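Let them be bored with it

I help out at the robotics club at Grernumley, and I've come round to an opinion that makes me a bit unpopular at parents' evening: we should stop entering so many competitions.

Don't get me wrong, I love a competition! The kids come home from the Tillman Cup in October absolutely buzzing (hoarse as well, most of them). But look at what the other eleven months turn into. It's all points. Can it do the run in time, will the judges like the poster, who's got the spare battery. One lad asked me if he was "allowed" to try something that wasn't on the scoresheet, and I felt rotten about that for days.

This year Gavin Cruickshank, who runs the club with me, said let's skip one and spend the 900 pounds in entry fees and coach hire on letting them muck about instead. So we did. They've had a whole term of getting two robot hands to do very small things on a table - badly, mostly - and arguing about elbows. I've never heard teenagers argue about elbows before. It was brilliant.

Some parents think we've gone soft, and I do see why, what with university forms to fill in. A trophy is easy to write down. I'd still take the arguing, and I'll be saying so again when we plan next year.

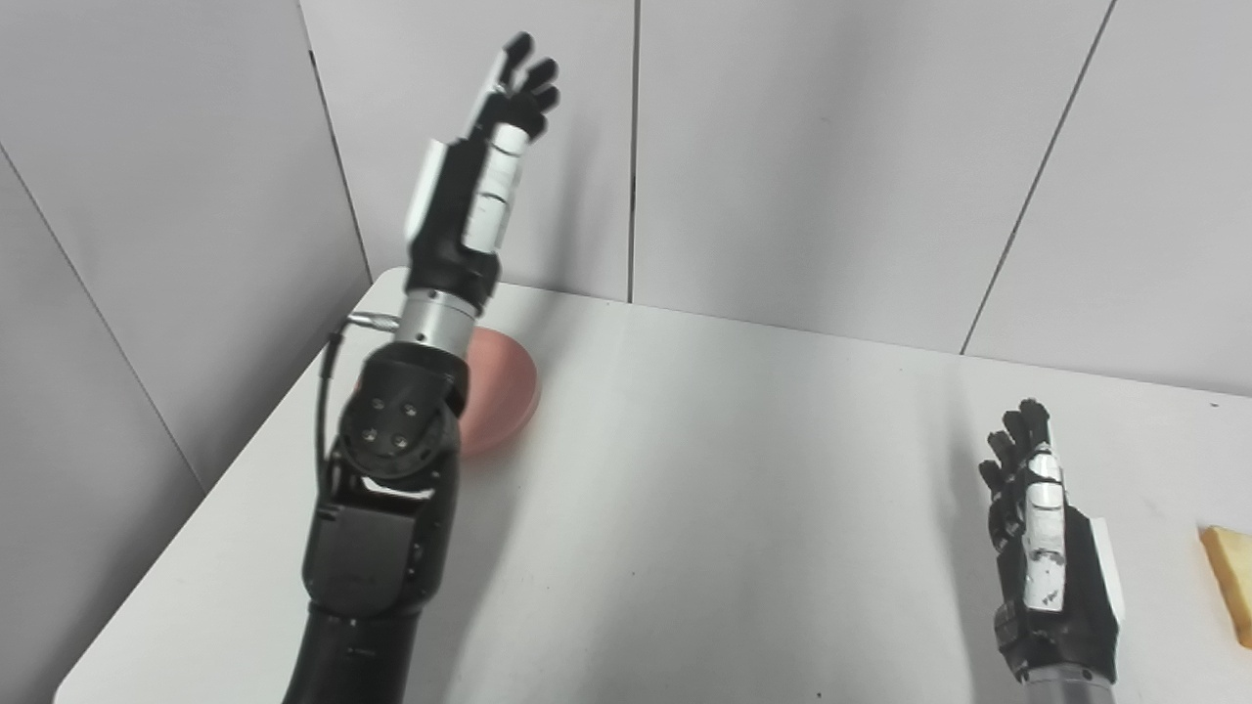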